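Preguntas frecuentes sobre doblar y guardar ropa de cama en un cuarto pequeño

Inicio > Hogar > Preguntas frecuentes
Texto de Rajeshwari Poduval. Actualizado el 16 de enero de 2024

Recibo muchas consultas sobre métodos de doblado y casi todas empiezan igual: «he visto un vídeo y…». Contesto a las que se repiten. Quien busque promesas de armarios que se ordenan solos tendrá que mirar en otra parte.

¿De verdad hay que doblar en vertical?
No. Las sábanas en vertical se sostienen si el cajón está lleno hasta los topes; en cuanto sacas dos, el resto se tumba. Para colchas y mantas ni lo intento. Una pila de toda la vida, con lo más plano en la base y lo más grueso encima, aguanta bastante bien y se ve de un vistazo lo que hay.

¿Puedo doblar en el suelo o necesito una mesa?
En el suelo, sin problema, si está barrido. Una colcha grande no cabe en casi ninguna mesa doméstica y acaba arrastrando igual. El azulejo liso tiene la ventaja de que la tela resbala y se estira con la palma. Las rodillas opinan otra cosa, así que pon un cojín.

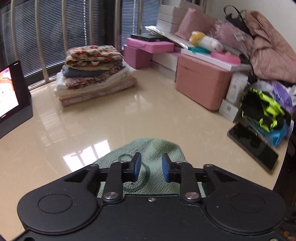 Lo que sí conviene es decidir antes dónde va a terminar cada montón. He visto a gente doblar una tarde entera y dejar la pila junto a la ventana hasta noviembre. Eso es cambiar el desorden de forma, y con el sol directo las telas de color pierden tono por el canto que queda fuera.

¿Sirven las cajas de plástico con tapa?
Sirven para lo que no se usa en meses. Para lo de cada semana son un estorbo, sobre todo si apilas una encima de otra: lo que buscas está en la de abajo. Compré un juego Skarnetti de 22 litros por recomendación y una manta doble no entraba sin pelearse con el cierre. Mide la manta ya doblada, luego la caja por dentro, y desconfía de los litros de la etiqueta.

¿Y las bolsas de vacío?
Tengo dos de Zundis. Una perdió el aire en 13 días, la otra sigue plana. Con esa muestra no me atrevo a recomendar nada. Las mantas de fibra se recuperan regular y los edredones de pluma no los metería.

¿Qué hago con los paños y toallas finas que nunca quedan rectos?
Doblarlos en cuatro y dejar de mirarlos. Una tela blanda con ribete o cordón no va a dar un rectángulo perfecto por mucho que la planches. Si te molesta, enróllala. Sacúdela antes cogiéndola por dos esquinas; si la levantas por el centro se arruga entera y vuelves a empezar.
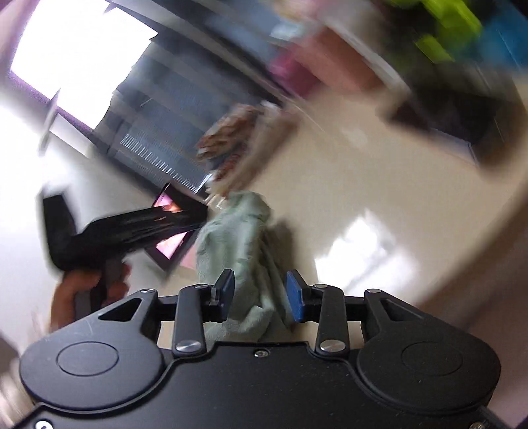
Paño verde claro, sin doblar.

¿Merece la pena una tabla de doblar?
La de Ternham me la prestaron y la devolví. Para camisetas, pase. Para ropa de cama es demasiado pequeña, y el folleto, que hablaba de 300 prendas por hora, no explicaba quién las contaba.

¿Cada cuánto hay que revisar lo guardado?
Yo lo hago al cambiar de estación, con poca fe. Si una sábana bajera ha perdido la goma, va a trapos. Los juguetes de peluche y los bolsos que se cuelan entre la ropa salen en ese momento y vuelven a colarse en quince días.

¿Funcionan los saquitos perfumados Haddad contra la polilla?
Huelen a lavanda. Más no puedo decir. Guardar la tela limpia y seca me ha dado mejor resultado que cualquier saquito.

¿No encuentras tu pregunta?
Escribe desde el formulario indicando la referencia 1578. Contesto cuando puedo, y no acepto muestras de producto.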